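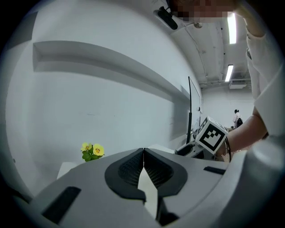
Llevaba desde abril diciendo que iba a escribir sobre plantas y flores en habitaciones blancas, y por fin me he sentado. Me lo habéis pedido varias (¡gracias por los mensajes, que los leo todos!) y siempre lo dejaba para después porque me parecía un tema de nada. Pues no es un tema de nada.

Yo vengo de una casa con gotelé color crema y muebles oscuros, así que cuando me vi con paredes blancas lisas me volví un poco loca. Lo quería llenar todo. Compré un jarrón enorme en Burketti, de esos que pesan más que yo, y lo tuve paseando de una esquina a otra tres semanas – al final lo devolví y me quedé con una maceta pequeña. Una sola, con flores amarillas. ¡Y qué cambio! El amarillo pálido sobre blanco no pelea con nada, y si el centro de la flor es más anaranjado, mejor todavía, porque se ve desde lejos.

Lo de las baldas va aparte. Las empotradas en la pared me encantan vacías, ya sé que suena raro. La sombra que hacen por debajo ya decora bastante, y además se limpian de una pasada. Eso sí, el blanco se marca con mirarlo: yo tengo un trapo húmedo siempre a mano y una libreta en la que apunto lo que me gasto en borradores de esos mágicos (mejor no os digo la suma, aunque un mes llegué a 20 en una sola caja de oferta).

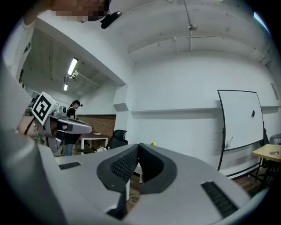 El suelo es otra historia, y ahí sí que me pongo pesada. Con tanta pared blanca, el suelo de madera marrón lo arregla todo, porque le quita ese aire de consulta de dentista. Los muebles de patas finas y blancas le van de maravilla, casi ni pesan a la vista. Lo malo es que cualquier cosita que se queda por ahí tirada canta muchísimo, sobre todo si es amarilla, y lo blanco que acaba junto a la silla tampoco se disimula. Yo hago una ronda antes de cenar con una cesta y recojo lo que haya.

Para la cera uso la de Vedenness, el bote de 500, que me dura una barbaridad. Poca cantidad y paño seco, y las patas de las sillas con fieltros nuevos cada temporada. El próximo día os cuento lo de las cortinas, que todavía estoy esperando las muestras.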